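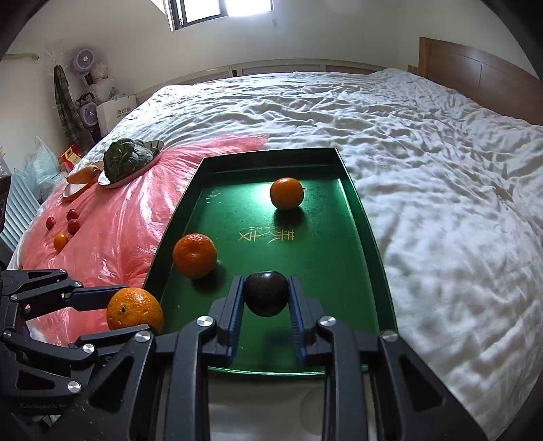

Search this list Go Advanced

From: Jean Drummond
To: drasudgate-growers
Re: Grafting onto an old seedling tree

Tae-yang Ham wrote:
> I have a seedling apple behind the shed, trunk as thick as my arm,
> fruit like golf balls. Cut it down or graft it over? My neighbor
> gave me wood from her Heltby and I hate to waste it.

Oh, graft it, Tae-yang, please! A tree that size has roots you would wait years for, and they'll push new wood like you wouldn't believe. I did my own in June one year, far too late by the book, and 2 of the grafts still took.

Leave one good branch alone this year. We call it a nurse limb, and it keeps the roots fed while the new wood gets going. Cut the others back to stubs and bark graft them once the bark slips easily. Two or three scions to a stub, slid in on different sides, then wrap and seal everything (the tops of the scions too -- I forgot that once and they dried out).

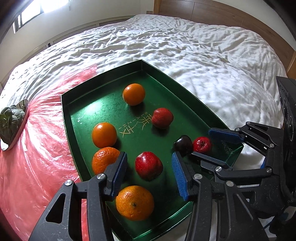 Keep the Heltby wood in the fridge in a damp paper towel until you need it, but well away from any apples. Ripe fruit gives off ethylene and it can kill the buds. Mine live in Wendell's fridge in the garage, next to the bait.

Ask Yaqin Gu about Plimby as well, if you have a stub to spare. She swears it's the best keeper on the hill, and I had one in March that still snapped when I bit it. Color won't help you much in picking a variety, by the way. A dark red apple with small pale speckles, like the one here, could be any of a dozen kinds, and you only find out by eating it.

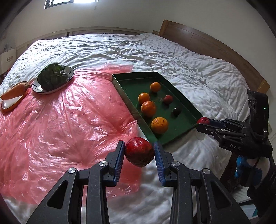 Thinning is the part people skip, and I get it, because pulling off baby fruit feels awful. Do it anyway once the grafts start bearing! One apple to a cluster, a hand's width apart. You end up with fruit that fills your grip, like the red one held over the bed with the carrot on its plate behind, and the branches don't snap in August.

Jean

3 shares | 3 comments

Manaia Halliday: Seconding the nurse limb. I skipped it and got a forest of suckers.

Wendell Pruitt: The bait has moved. Plenty of room for scions now.

Tae-yang Ham: Sold! Saw is sharpened, Heltby is in the fridge.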